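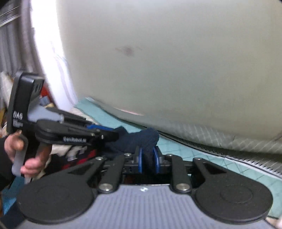
Lenetti Puzzle Exchange: Call for Participants, Completeness Checking Program

Lenetti Puzzle Exchange invites applications from adult puzzlers to take part in its next round of completeness checking, beginning in November. The Exchange receives second-hand jigsaws from estates, libraries and private collectors, and offers them for resale only after each has been assembled in full.

Participants will be assigned puzzles of 300 to 1,000 pieces. The current backlog stands at 778 boxes, including the Lumbao landscape series and a number of older Odo titles in their original packaging.

What participants do
Assemble each assigned puzzle and record any missing, torn, chewed or substituted pieces on the form supplied. Note the condition of the box, including split corners, fading and writing on the lid. Disassemble the puzzle, bag it and return it within the agreed period. Pieces must not be glued, trimmed or recoloured.

Eligibility
Applicants must be 18 years or over and have a flat surface where a puzzle may be left undisturbed. Homes with pets are accepted, provided the work area can be closed off. Experience in grading or selling puzzles is welcome but not required.

Terms
Participation is unpaid. Postage is covered in both directions, and each participant may keep 2 puzzles of their choice from the surplus list at the end of the round. Participants may withdraw at any time on return of all materials.

How to apply
Complete the application form at the Skindeo office or request a copy by mail. Please state your preferred piece count and any brands you do not wish to receive. Applications close at 5 p.m. on the last business day of October. Successful applicants will be notified in writing.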